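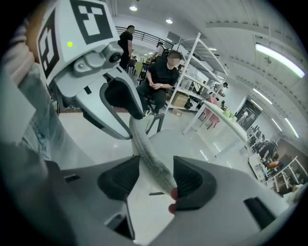 Mottled gray hides dust well. Clean by schedule, not by eye.

Cleaning and Drying Fabric, Felt and Foam at Home
Workshop and Household Notes, Alaric Tillman

These notes cover soft goods that do not go through the normal wash: seat pads, cushion cores, felt liners, padded covers, tool roll inserts, bench mats. Ordinary clothing and bedding are left out. Leather is left out too.

Identify the material first

Look for a sewn label inside the zipper or along a back seam. If the label gives a cleaning code, follow it. W means water-based cleaners are allowed. S means solvent only. WS allows either. X means vacuum or brush only, no liquid of any kind.

If there is no label, press the piece with a thumb. Open-cell foam gives easily and lets air through; hold it to your mouth and you can blow through a thin section. Closed-cell foam resists air and usually has a slight skin. Felt has no weave and no visible threads running in one direction. A woven cover will show a grid under a magnifier even when the color is mottled.

Wool felt and synthetic felt behave differently in water. Wool felt shrinks and thickens with heat and rubbing. Synthetic felt mostly holds its size but pills. If you have a loose scrap and cannot tell which it is, put it in warm water with a drop of dish soap, rub it between your hands for a minute, dry it flat and measure it against its old outline. Draw the outline in pencil on cardboard before you start.

Dry cleaning comes first

Remove all dry soil before any liquid is applied. Dust plus water makes a paste that goes deeper than the dust did.

Vacuum with a plain upholstery nozzle, no rotating brush, at the lowest suction setting that still moves lint. Work in one direction, then across it. On open-cell foam, put a piece of nylon window screen over the surface and vacuum through the screen. Crumbling foam will otherwise go up the hose. Tape the cut edges of the screen or they will snag the cover.

Hair is easier with a damp rubber glove than with a vacuum. Drag, do not scrub. Collect the roll of hair at the edge and pick it off by hand.

For ground-in sawdust, a stiff nylon brush is too much for felt. Use a clothes brush with natural bristle. I have a Barkow brush from a hardware store closeout that has done this job for years; any similar brush will do. Wash the brush afterward and dry it bristles down.

Testing a cleaner

Pick a spot that does not show. Apply the cleaner with a white cloth, 100 percent cotton, and hold it in place for a full minute. If color comes off on the cloth, stop. If it does not, let the spot dry completely and check it again in daylight. Some finishes only show a ring after drying. Speckled and heathered fabrics may carry several dyes, and one can run while the others stay put, so check the cloth for faint tints as well as for obvious color.

Spot cleaning

Mix one teaspoon of clear dish soap in two cups of lukewarm water. Clear means no dye and no added lotion. Whip it and use the foam, not the liquid.

Apply the foam from the outside of the stain toward the middle. Blot with a folded towel and press straight down. Turn the towel to a clean face each time. Follow with plain water on a second cloth, wrung out hard, and blot again. Rinse twice. Soap left in the fibers stays slightly sticky and the spot will come back darker within a few weeks.

Grease and oil: cover with cornstarch, leave it overnight, vacuum, then spot clean as above. Repeat the starch step once if the powder came up yellow. A third round has never gained me anything.

Wood glue: white and yellow glue soften in warm water if they are fresh. Hardened glue on a woven cover can sometimes be cracked by folding the cloth and picked away with tweezers. On felt it will pull fibers. Trim it level with small scissors and leave the rest.

Candle wax: chill it with a bag of ice, break off what you can, then put brown paper over the spot and use a warm iron without steam. Do not iron foam or anything with foam bonded behind it.

Rust: skip the bleach. Lemon juice and salt work on white cotton and are a gamble on anything else. For colored fabric, use a rust remover labeled for textiles and rinse more than the package says.

Ink: blot with rubbing alcohol on a cotton swab, a fresh swab for each pass. Test first, since alcohol lifts some dyes faster than it lifts the ink. Keep it away from glued seams.

Washing loose foam

Take the cover off. Photograph the zipper side before you do it, or mark the foam with a felt pen, so the core goes back the same way round.

Fill a bathtub or utility sink with lukewarm water and a small squeeze of soap. Lay the foam in and press with flat hands. Let it rise, then press again. Never wring or twist foam; wet foam tears along lines you cannot see until later. Drain, refill and press again until the water stays clear. Four refills is normal for a kitchen seat pad. A bench cushion from a workshop may take twice that.

Roll the foam in a dry bath towel and kneel on the roll. Change towels and repeat. After that, stand it on its long edge on a wire rack with air on both faces. Do not lean it against a painted wall.

Drying

Drying is where most of these jobs go wrong. A three-inch core can feel dry on the outside while the middle is still wet, and a core closed up in that state will smell of mildew in a matter of days.

Weigh the piece on a kitchen scale before washing and write the number on masking tape. A kneeling pad I use reads 900 grams dry. When it gets back to 900, it goes in the cover. Until then it stays on the rack, no matter how it feels. This is the only reliable test I know of that does not involve cutting the foam. Use the same scale for both readings. For large pieces, stand on a bathroom scale with and without the foam, and accept that the reading is coarse.

A box fan on low, set three feet back, cuts the drying time a good deal. Turn the piece end for end morning and evening. Direct sun is acceptable for an hour or two with plain foam, but it yellows and turns brittle with long exposure. Keep felt out of the sun altogether.

Do not put foam in a heated tumble dryer. An air-only cycle is possible with small pieces if the appliance manual allows it. The manual for our old McKinnon dryer does not, so everything goes on the rack.

Washing covers

Close the zipper before washing and turn the cover inside out. Cold water, gentle cycle, low spin. Skip fabric softener, which leaves a coating that attracts dust. Hang the cover by its widest edge and pull the corners square while it is damp.

Put a cotton cover back on its core when the cloth is only just short of dry and you can leave it uncovered in a warm room. It will stretch over the corners with less force. If the cover has already dried tight, slip a thin plastic bag over the foam, work the cover on, and pull the bag out through the zipper opening.

A stiff zipper can be run over with a plain candle stub. Graphite pencil also works but marks light fabric.

Pilling

Shave pills with a battery fabric shaver held flat, no pressure. Lay the fabric on a hard table. A razor blade is faster and will sooner or later cut through. On a loosely woven cover, clip the pills one at a time with embroidery scissors.

If a new cover starts pilling within a month, look at the abrasion rating before buying the same cloth again. Ratings are given in double rubs. I had a decorative cotton rated at 4,000 on a shop stool and it was through at the front edge by December. Heavy-use seats need a much higher figure.

Odor

Air the piece first, uncovered, for a full day. If the smell remains, sprinkle baking soda on both faces, leave it for several hours and vacuum through the screen. Smoke smell in old foam does not come out. Replace the core.

Mildew that shows as spots inside the foam is also a replacement job. Bag it before carrying it through the house.

Storage

Store pads flat or on edge, never folded. A fold held over a winter becomes a permanent crease in most foams. Stack no more than three deep with the firmest piece at the bottom.

Use cotton bags or old pillowcases. Sealed plastic traps whatever moisture is left. For wool felt, freeze it in a sealed bag for a week before storage if there has been any sign of moths, let it return to room temperature with the bag still closed, and then move it to cotton. Cedar blocks are mild at best. Sand them lightly each season if you use them.

Keep the bags off a concrete floor. Two strips of scrap lumber underneath are enough.

Schedule

Seat pads in daily use: vacuum every Sunday, wash covers every two months, wash cores once a year. Bench mats and kneeling pads: brush after use, wash when a white cloth rubbed on the surface comes away gray. Felt drawer liners: lift out and vacuum twice a year, and wipe the drawer itself while it is empty.

Write the date of the last wash on the tape next to the dry weight and stick the tape inside the zipper flap. Replace the tape when the ink fades.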